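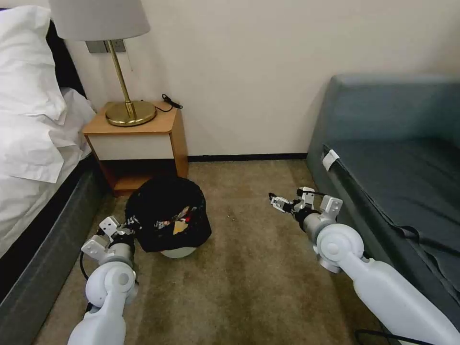 The minister of the Valdovinos Center for Spiritual Living keeps two chairs in her office, and warns visitors off the green one. "It tips," she says. "We have affirmed its wholeness several times."

She came to New Thought in her forties, after a long stretch selling commercial flooring, and she still talks about prayer the way a good salesperson talks about a product she uses at home. She asked that her name be left out of this article. "Put the Center in. The Center could use it."

The Center meets in a former shoe store on Sarkska Avenue. There are 99 chairs in the main room, a number set by the fire marshal, and on a strong morning in May she can fill most of them. The mailing list has 639 names on it. I ask where the others are.

"Spirit is everywhere present," she says. "So I assume they're covered."

What I came to ask about was silence. Last year she cut her Sunday talk in half and gave the time to sitting quietly, a change that went over badly with the people who liked her talks and, she says, suspiciously well with her husband. The sit lasts 30 minutes. Early on, a man in the second row snored through most of it, and she spent the time composing a firm little speech about attention.

"Then I noticed I'd been busy with his nose for half an hour. He was at peace. I was the one who needed the class."

Does she believe affirmations work? She looks at me for a while before answering. She used to teach a workshop called Name It and Know It, which ran for six weeks and came with a binder. People would arrive wanting a house, a husband, a smaller waist. Some got the house.

"I don't teach it that way now. I had a woman whose son was very sick, and she thought she was doing the words wrong. She was up at two in the morning rewriting her sentences. I went home and put the binders in the recycling." She picks at the arm of her chair. "I still say the words. I say them to find out what I mean. If I can't get through 'I am held' without my throat closing, well, there's my homework."

The Pistari Fellowship across town, which split from the Center in 2000 over a disagreement about music, still offers the old workshop. Relations are cordial. The two groups share a Thanksgiving service and a coffee urn, and she would like the urn back.

She is writing a small book of morning readings for Zorken Press, due in the spring, and is behind on it. The contract calls for one reading a day. She has reached the middle of February and has used up gratitude.

"I thought gratitude would get me to June at least."

I ask what she does on mornings when nothing comes, when she sits down and God, or Spirit, or whatever we are calling it, has apparently stepped out.

"I make toast," she says. "Then I sit down again. I've had some very good prayers with toast."

The evening class was due at seven, and she got up to unlock the front door. I had been in the green chair for an hour by then, leaning slightly to the left.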